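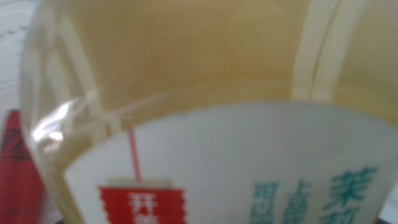 How do I keep tall bottles from tipping over in the bin?

Stand the tall ones in the corners and fill in the middle with cans or short bottles. The closer they sit, the less they wobble, and the walls take care of the rest.

Skikow Drinks Bin, white

I've sold a lot of kitchen storage over the years and this is the piece I keep taking home with me. It's a plain white plastic bin with perforated walls, made for standing drinks in. Bottled tea, water, soda cans, the juice somebody opened and forgot about - they all go in together and you pull the whole lot out at once when you need the shelf.

The walls are 7 inches high. I asked Finari (they make it for us) to try a taller version first and I hated it! You couldn't see a single label without lifting the bottle out. At 7 inches a regular bottle pokes up enough to grab by the neck, and it still has something to lean on if you shove the bin back in a hurry.

I like the holes more than I thought I would. Bottles come out of the cooler dripping, and in a solid tub they end up standing in their own puddle until the labels go soft. With these the air gets in at the sides. The bottom is solid though, so please don't count on it as a drainer. Wipe it out now and then and you're fine.

About those thin water bottles, the crinkly kind. They buckle if you squeeze them in too tight, and once they've gone soft in the middle they lean on whatever is beside them. I put mine next to a can, or next to one of the sturdier tea bottles, and leave a bit of finger room so I can get a grip on them.

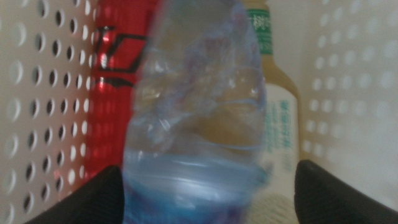
Water, a tall red can and a bottle with a green neck band, standing between the white walls.

Where people use it

Mostly in pantries and on the lower shelf of the fridge. Dorottya Bárány has hers in the trunk for long drives and wedges a towel down one side so it doesn't slide. Mine lives on the counter by the back door, holding whatever the kids have started and swear they're going to finish.

Measure your shelf before you order, please! Not just the depth, but the height from the shelf up to whatever is above it, with your tallest bottle standing there. I've taken back plenty of bins that fit perfectly until someone put a bottle in.

Details

Color: white only for now. The Kodard gray comes in November.
Wall height: 7 inches
Walls: perforated plastic
Base: solid plastic
Lid: none
Stacking: empty bins nest inside each other. Don't stack full ones.
Cleaning: warm water and dish soap, by hand. An old toothbrush gets into the holes.
Sold as: single, or a set of 6

Ordering and returns

Singles go out in a padded bag and sets in a box. You've got 90 days to send one back, and I don't mind if it's been used, as long as it's been washed. (Sticky soda rings, I'm looking at you.) If a bin shows up cracked, send me a picture and I'll get another one in the mail.

The set of 6 is packed by Bakos in a different warehouse, so if you order a set and a single together they'll come separately. Same bin, same white.

We have 81 singles on the shelf as of October 29, 2026, and the next delivery is coming in with the gray ones. If you want to be told when those land, leave your email in the box under the cart button.

Mariann Hegyi, kitchen storage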